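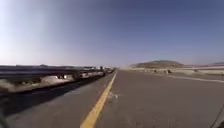 Filed under: Letters & Notes

I have been trying to learn how to make a decent sourdough rye since last January, and I think I finally have something worth writing to you all about. Not a perfect loaf, mind you (the last one had a tunnel through it you could have parked a pencil in), but a loaf I would hand to a neighbor without a speech first.

It started with Preben Stougaard, who gave me a jar of his starter wrapped in a dish towel and told me to feed it and stop poking at it. I fed it. I poked at it constantly. For a while it smelled like nail polish, and I called him up in a bit of a panic, and he laughed and said it was hungry, that was all. So if yours smells sharp, feed it more often and keep going! Mine came around after a few days and now it smells like yogurt and apples, and I'm weirdly proud of it.

The big change for me was giving up on kneading. I grew up on my mother's white bread, where you slap the dough around until your arms hurt, and I kept trying to do that with rye. Rye doesn't want it. It's closer to stirring wet cement - you mix it with a big spoon, you scrape it into a greased pan, you smooth the top with wet fingers and you walk away. Jiahui Feng had been telling me this for months and I only believed her when I ran out of patience one night and did it her way out of pure laziness. Best loaf I'd made.

Here's what I'm doing now, for those of you who wrote in asking. I mix 1,000 grams of dark rye flour into the starter and warm water, with a good spoonful of salt and a little molasses. That makes two loaves in my pans. I used to make one, but the oven is on anyway and the second one freezes beautifully. Then it sits on top of the fridge until little holes show up in the surface. In summer that's quick. Right now, in my kitchen, it takes most of the day, and I've quit trying to plan dinner around it.

They bake for 60 minutes in my oven, which runs hot, so check yours. Then comes the hard part, waiting until the next day to cut it. I know! I cut into one at 40 minutes out of the oven once and the knife came out looking like I'd been spreading glue. Wrap it in a towel, go do something else, go to bed if you have to.

Asif Mohmand wrote to ask whether caraway seeds are required. They are not, and I leave them out because my husband picks at them. Yanling Shen puts in sunflower seeds and toasts them first, and she brought me half a loaf over the holidays that was gone before I found the good butter. I've tried hers twice now and mine comes out crumbly, so I'm probably adding too many. Yanling, if you're reading, please send me the amount!

One more thing on pans. I've been using a long narrow one that was my aunt's, and it's dented at one end, so every loaf comes out with a little dimple. I looked at new ones and I just can't do it. Grease it more than you think you need to, corners too, and dust it with rye flour. I lost the whole bottom of a loaf in December from being stingy with the butter.

Alby Ellery has 7 jars of starter to give away, so write back if you'd like one and I'll pass your name along. Bring your own lid - he's out of them.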